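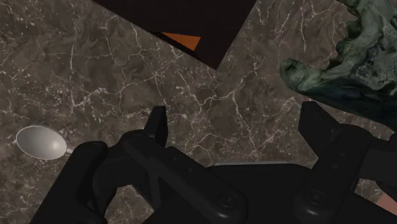
# Makness Countertop Pack

Hi, I'm Shoshana Escobedo, and I put this pack together after one too many evenings hand-placing spoons in a simulator. Makness is a set of rendered tabletop scenes for people testing grasping policies before they go anywhere near hardware. You get the wrist view, the scene files and the scoring script, all in one download.

The stone is my favorite part! Veined marble is mean to a vision model – thin pale lines running everywhere, and then you drop a shiny metal spoon on top and ask the policy where the handle is. I wanted that. Plain gray tables made every method I tried look better than it was.

## What's in the pack

- 531 scenes, each with its own seed
- 16 countertop materials (marble, slate, a few painted ones)
- 17 object families, from flatware to big lumpy rock shapes
- Scoring script and a small baseline policy called Plovach

## What we found with it

Short version: clutter at the edges hurts more than clutter in the middle. Plovach does fine when everything sits fully in view. Move a large object so it's only partly visible, near one fingertip, and success drops on the spoon tasks even when the spoon is way over on the other side. I ran that 5 times with new seeds because I didn't believe it, and the drop kept showing up.

Swapping the stone texture mattered too, but less than I'd guessed. Training on mixed materials got most of that loss back. It did nothing for the edge problem, and I'm still poking at why (my money's on the crop we use before the encoder, but that's a hunch).

## Setup notes

Runs in the Sinimano simulator, version 5 or later. Older versions load the scenes but get the finger linkages wrong, so please update first. The Agbenyega controller works out of the box – other controllers need a short config file, and there's a template in the docs folder.

## Updates

**19 Jul 2019** – fixed spoon collision meshes, added the edge-clutter split. The next batch of scenes is planned for December.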